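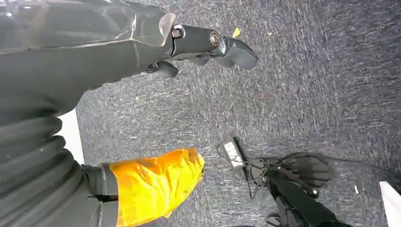 Carpet and the noise floor, part two

2018-04-07

Last month's post covered the bare room. The carpet is now down, gray and speckled, and I have repeated the measurements with the same microphone, the same speaker and the same positions. The room is the back office at Skestetley, 188 square feet, with a flat plaster ceiling and one window onto the yard.

Low frequencies first. Below 100 Hz the decay times moved by less than the spread between repeat sweeps, so I am treating that as no change. Thin carpet on concrete was never going to do much there. The mode that makes male voices boom near the window is still present at the same level.

Higher up the difference is plain. The flutter echo between floor and ceiling has gone, and the decay above 2 kHz is short enough that the room now sounds slightly dull - more so with the door closed. I had expected to need ceiling panels. For now I am leaving the plaster alone.

Two notes on method. The sweep files from the first session were saved at the wrong sample rate, so I resampled them before comparing. I also moved the equipment rack into the hall for both sessions, which took its fans out of the background reading.

Underlay: I used the Dixit felt, the heavier grade, loose laid. The supplier in Zultstead also stocks a rubber one, and I may try an offcut of it under the desk. The felt compresses where the chair sits, and I would like to know whether that matters after a year.

The bass problem needs absorbers in the corners. Frames are cut, and the mineral wool should be here by the end of April. The next set of plots will go up once two of the four corners are filled.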